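Wednesday

Up before seven. Rain had stopped but the path was still slippery so I walked to Bullesden the long way, by the road. Bought sandpaper, milk and a new sponge, and forgot the stamps again.

Spent most of the morning on the table. Kylie wants it for her sewing once we've finished with it, and I told her she could have it by the weekend if I got the old tape marks off. Warm water and washing-up liquid did for most of them. The glue by the window end needed white spirit and a lot of rubbing, and I had to stop twice to rest my wrist. Maxine rang in the middle of it to ask if I still had her cake tin. I do. She's coming for it on Friday.
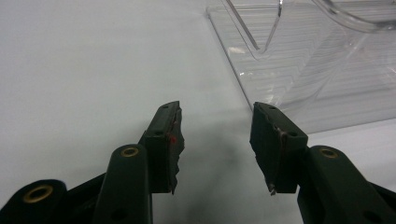

I do like a pale top. The dark one we had at the old house showed every crumb, and Keegan never wiped it unless he was asked. This one wants wiping just as often, I suppose, but it makes the room lighter in the afternoons, and now that the clocks are about to change I'll be glad of that. Kylie says she will put her machine at the left and keep the rest clear for cutting out. She has around 16 metres of curtain lining to get through for the Doolan job, so she'll need all the room she can get.

Lunch was soup and the end of the loaf. Thịnh came by at two with the screws I'd asked for, a box of 100 when I wanted 10, and wouldn't take any money for them. He stayed for tea and we talked about his mother's knee. He thinks the legs of the table want tightening too, and he's probably right, but it can wait until it's in Kylie's room. Brodie has promised to take the other end when we move it.

Did the bins. Wrote to the council about the drain, second letter this October, and then remembered about the stamps.

Sausages for tea. Keegan washed up. Bed at 10 with the library book, which I'm not getting on with, and I may take it back unread.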